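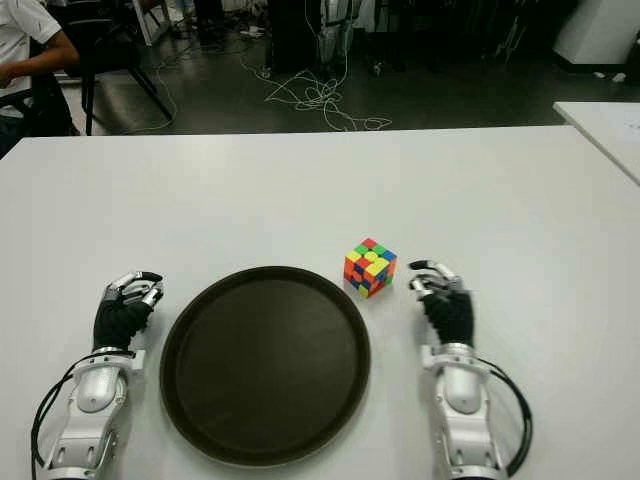 Start Werkstatt Haushalt Küche Garten Kontakt

Feuchte Keller: welche Tipps etwas taugen und welche nicht

Jedes Frühjahr liest man dieselben Ratschläge gegen muffige Keller. Eine Schale Salz in die Ecke, Fenster auf, ein Entfeuchter aus dem Baumarkt, fertig. Ich habe in den letzten Jahren fast alles davon ausprobiert und bin bei den meisten Sachen skeptischer geworden. Unser Keller ist ein Altbaukeller, teils Naturstein, teils Ziegel, mit Werkbank, Waschmaschine und einem Regal voller Kartons, die eigentlich längst weg sein sollten.

Lüften im Sommer

Der teuerste Rat ist vermutlich der, der nichts kostet. Wer im Juli bei schwüler Luft das Kellerfenster den ganzen Tag offen lässt, holt sich die Feuchtigkeit ins Haus. Warme Luft trägt mehr Wasser als kalte, und an der kühlen Kellerwand schlägt es sich nieder. Trotzdem steht in jedem zweiten Ratgeber, man solle »im Sommer kräftig durchlüften, damit alles abtrocknet«. Bei uns waren nach so einer Woche die Schraubendosen außen nass und an der Bohrmaschine saß Flugrost.

Besser geht es nachts oder ganz früh am Morgen, und auch dann nur, wenn es draußen kühler ist als unten. Ab Oktober wird die Sache einfach: zweimal am Tag Stoßlüften, Fenster wieder zu. Gekippte Fenster im Winter bringen wenig, dafür kühlt die Laibung aus und dort kommt dann der Schimmel.

Ein Hygrometer sollte man sich vorher kaufen, am besten zwei, eins für drinnen und eins für draußen. Die billigen lügen gern. Meine beiden lagen nebeneinander auf dem Küchentisch und waren sich um 8 Prozentpunkte uneinig. Zum Vergleichen kann man sie zusammen mit einem Schälchen feuchtem Kochsalz in eine dichte Dose stellen und über Nacht warten. Dann sollten sie bei 75 Prozent stehen. Was fehlt oder zu viel ist, schreibt man mit Filzstift hinten drauf.

Salz, Reis, Katzenstreu

Salz zieht Wasser, das stimmt. Eine Müslischale davon in einem Raum mit undichtem Fenster ändert am Raum aber nichts. Man sieht nach zwei Wochen eine Kruste und freut sich, dass »etwas passiert«. Im geschlossenen Werkzeugkasten oder in einer Kiste mit Kameras sieht es anders aus, da nimmt man allerdings lieber Silikagel, das nicht ausläuft und sich im Backofen wieder trocknen lässt. Salz direkt neben Stahlwerkzeug ist sowieso eine schlechte Idee. Reis lockt Mäuse an. Katzenstreu auf Silikatbasis funktioniert in einem alten Strumpf ganz brauchbar, solange der Raum klein ist, also Schuhschrank oder Koffer.

Von den Granulatboxen mit Auffangschale halte ich wenig. In der Abstellkammer mag es gehen. Im Keller haben wir drei Nachfüllpackungen verbraucht, und das Hygrometer zeigte dasselbe wie vorher. Die Brühe darin ist übrigens aggressiv, sie hat mir einen Fleck in den Estrich gemacht, der nicht mehr weggeht.

Elektrische Entfeuchter

Die kleinen Geräte mit Peltier-Element kann man sich sparen. Der Trimby, den wir zuerst hatten, ein Kästchen so groß wie ein Toaster, brachte in einer Woche weniger als ein Trinkglas voll Wasser zusammen. Auf der Packung stand etwas anderes, gemessen vermutlich bei Badezimmerklima in den Tropen.

Ein richtiges Kompressorgerät holt Liter heraus. Unseres ist ein gebrauchter Cavidau, laut und hässlich, und der erste Behälter war am nächsten Morgen voll. Bevor man so etwas kauft, bitte rechnen. Ich habe einen Strommesser dazwischengesteckt und bin über eine Saison auf 463 Kilowattstunden gekommen. Das kann man mit dem eigenen Tarif malnehmen und dann noch einmal überlegen, ob die Kartons im Regal das wert sind.

Wenn es ein Gerät sein muss:

- Türen und Fenster zu, solange es läuft. Sonst trocknet man die Straße.
- Auf 55 Prozent einstellen und nicht tiefer. Holzgriffe reißen sonst, und der Verbrauch steigt.
- Schlauch in den Bodenablauf legen, falls einer da ist. Den Behälter vergisst man im Urlaub garantiert.
- Filter alle paar Wochen absaugen.
- Unter 10 Grad lohnt es sich bei den meisten Kompressorgeräten nicht mehr, sie sind dann vor allem mit Abtauen beschäftigt.

Wundermittel für die Wand

Hier werde ich wirklich misstrauisch. Siobhán Quinlan aus der Nachbarstraße ließ sich ein Kästchen an die Wand schrauben, das mit »Feldern« das Wasser zurück in den Boden schicken soll. Preis: 2.000 Euro. Im Vertrag stand, dass die Austrocknung mehrere Jahre dauern kann, womit die Frist für Beschwerden praktischerweise vorbei ist. Die Wand sieht aus wie vorher. Auf meine Frage nach Messwerten vor dem Einbau hatte sie nur einen Prospekt.

Auch Dichtfarbe von innen ist so eine Sache. Ein Eimer Manurung Kellerweiß sieht im ersten Jahr herrlich aus. Kommt die Feuchtigkeit aber von außen durch, drückt sie die Schicht ab, und im zweiten Jahr fegt man Schuppen. Reine Kalkfarbe hält optisch auch nicht ewig, lässt die Wand aber abtrocknen, ist billig und lässt sich ohne Abkratzen überstreichen. Beim Anrühren unbedingt Schutzbrille tragen, Kalk ist ätzend.

Erst suchen, dann kaufen

Ein Stück Alufolie, ringsum mit Klebeband dicht auf die Wand geklebt, verrät nach zwei Tagen schon einiges. Tropfen auf der Raumseite: Kondenswasser, also anders lüften. Feuchte Rückseite: Das Wasser kommt aus der Wand. Auf bröseligem Putz hält das Band schlecht, da muss man notfalls eine Latte dagegenklemmen.

Draußen lohnt ein Gang ums Haus bei Starkregen, mit Schirm und Taschenlampe. Bei uns lief das Fallrohr an der Nordseite über, direkt in den Lichtschacht. Eine Handvoll Laub war schuld. Yoon-hee Um hat mir damals geholfen, die Leiter zu halten, und seither ist die schlimmste Ecke deutlich besser geworden. Ob es nur daran liegt, weiß ich nicht, der Sommer danach war auch trocken.

Und noch eine Kleinigkeit: Regale 5 Zentimeter von der Außenwand abrücken, Kartons gegen Kunststoffkisten tauschen und keine Wäsche unten trocknen, solange das Fenster zu ist.

Kontakt | Impressum | Datenschutz | © Werkstattseiten Dutport | Nach oben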